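Pramen Student Robotics Program
Kitchen Task Tips for Simulation Teams

Updated 9 January 2023

The following guidance applies to all student teams preparing for the household round of the Jeter Challenge. It supplements the rules and does not replace them.

Setting out the counter

Place objects well inside the reach of both arms before recording a trial. A plate at the limit of one arm forces the wrist into an awkward angle, and the grasp usually suffers. Leave open counter between items so that the fingers can come down on either side of an object without brushing its neighbor.

Turn pan handles toward the front of the counter. Teams that leave a handle pointing across the work area should expect collisions with the forearm - these are scored as contact faults even when nothing moves.

Handling food items

Bread and pastry models should be lifted from the sides at low grip force. Pressing from above pushes the item into the plate, and the physics engine may respond by throwing it off the counter. Round fruit rolls. Approach it slowly, close the fingers evenly, and wait for it to settle before lifting.

Cookware has high sides compared with a plate. Raise the hand clear of the rim before any sideways motion.

Keeping records

Each team receives 485 practice trials for the term. Save failed attempts along with successful ones. The Skundoneck archive, open to all registered teams, holds 2,096 trials from earlier seasons, of which 2,020 have been checked and labeled. Unlabeled trials should not be used for training.

A team must score at least 70 in the practice round to advance to the June final. Written requests for review are accepted at the Van Leeuwen Building office during posted hours.

Working with two arms

Assign each arm its own side of the counter and write the division into the team plan. When one arm is working, hold the other still in a raised, open position. With the fruit in the frying pan on the right, as in this layout, the right arm should make the approach and the left hand should stay over the bare marble, away from the blue plate and the croissant. Change sides only after both hands have returned to their starting positions.

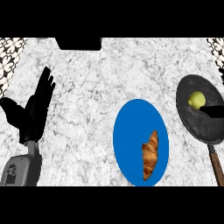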